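The first shift at the Wurkska returns warehouse starts at 5:30 in the morning, and for most of the building's life it started the same way. Trucks backed in, cages of returned goods rolled off, and people stood at steel tables and emptied one tote after another by hand.

Kumiko Tsuji did that job for 5 years. She is now one of two cell leads on the floor, a title that did not exist before February. Her old table is gone. She spends her mornings between a screen and a row of robot arms, and she says her shoulders hurt less and her eyes hurt more.

"You used to go home tired from lifting," she said. "Now I go home tired from watching."

Wurkska handles returns for online stores. On a normal day 2,835 items come through, almost none of them in the packaging they left in. Toys arrive mixed with kitchen goods. Things come back without boxes, in torn bags, or with half their parts. That is why the work stayed manual for so long. Machines could move a sealed carton years ago, but a bin of loose, unlike objects was another matter.

The company brought in Vallumine, an integrator, to build the new cells. The arms pick single items out of a bin and set them on a belt, where a person checks them and decides whether they are resold, repaired or scrapped.
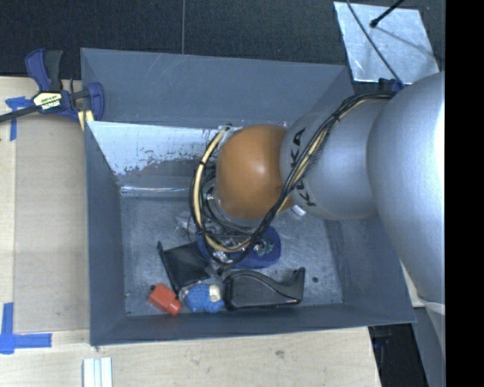 A KUKA arm reaches into a bin of mixed items, with cables and a hose running along its outside.

Picking is still slower than a good worker at full speed. Wajid Tarar, who manages the floor, does not argue the point. He says the arms keep the same pace at the end of a shift as at the start, and that this matters more to him than the best hour of the day.

Glossy black plastic gives the system trouble. So does clear film, which the software, called Mundach, often reads as part of the bin floor. When a pick fails twice, a light comes on and somebody walks over. Tsuji keeps a notebook of the items that cause the most stops and goes through it with the Vallumine technicians when they visit.

The building employs 169 people, the same number as a year ago, though the jobs have shifted. More of them now stand at the inspection belt, which pays slightly better and takes longer to learn. A few of the older pickers tried it and asked for transfers to the loading dock. Tarar said he had not expected that.

"They liked working at their own speed," he said. "The belt has its own speed."

The belt can be slowed, and after complaints in the first weeks it was. Workers can also pause it from any station without asking a lead. Tsuji pushed for that change. She had seen people let a damaged item go by because they did not want to be the one who held up the line.

Pay for the cell leads is still being worked out. So is training — the course takes two weeks, and only one person can be spared from the belt at a time. A second row of cells is planned for the Miyazaki site, and Tsuji has been asked to help set it up. She has not given an answer yet.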